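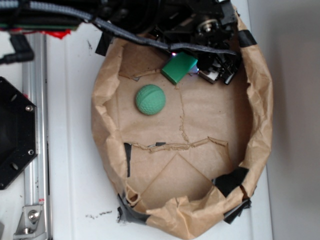 Volume 8, Issue 7 | Page 22

The paper bag, opened out

A brown paper bag reaches the end of its working life quickly. It carries the bread or the vegetables home, spends a week folded beside the fridge and goes out with the recycling. The Darnden Materials Library has spent the past year looking at what may be done with it in between.

The shallow tray is the simplest form in the Library's paper collection. The bag is torn open and pressed down, and its edges are crumpled upward until they make a low rim. Strips of black tape hold the paper in place on a white tabletop. A dimpled green foam ball and a green rectangular block, of the kind found in most toy cupboards, are enough to give the tray a purpose.

"We ask visitors to work with the paper as they find it," says Philomena Asamoah, who oversees the household collection. "A crease will turn a ball. A torn edge will catch one. Those are properties of the material and we record them as such."

Tears are accordingly left unrepaired. The ragged line across the floor of the tray, its fibres lifted along the length, would be discarded as damage in a packaging laboratory. At Darnden it is treated as part of the surface, together with the diagonal fold below it.

The Library lent 2,265 items to schools and community centres last year, and paper goods were among the most frequently renewed. Gert Maluleke, the loans officer, advises borrowers to choose an unwaxed bag with a flat base and to remove any handles before opening the seam. Scissors are permitted, although a hand-torn edge is softer and curls more readily. The rim should be worked slowly, a few centimetres at a time – kraft paper that is forced tends to split at the old folds.

Trays are not kept permanently. Once a rim will no longer stand, the tape is peeled away and the paper is sent for composting or shredded for the Library's papermaking bench. Borrowers who wish to retain a record of the surface may take a crayon rubbing before the tray is returned.

The household collection is open to member institutions by appointment. A printed guide to folding, tearing and taping is available at the Werkura Street desk.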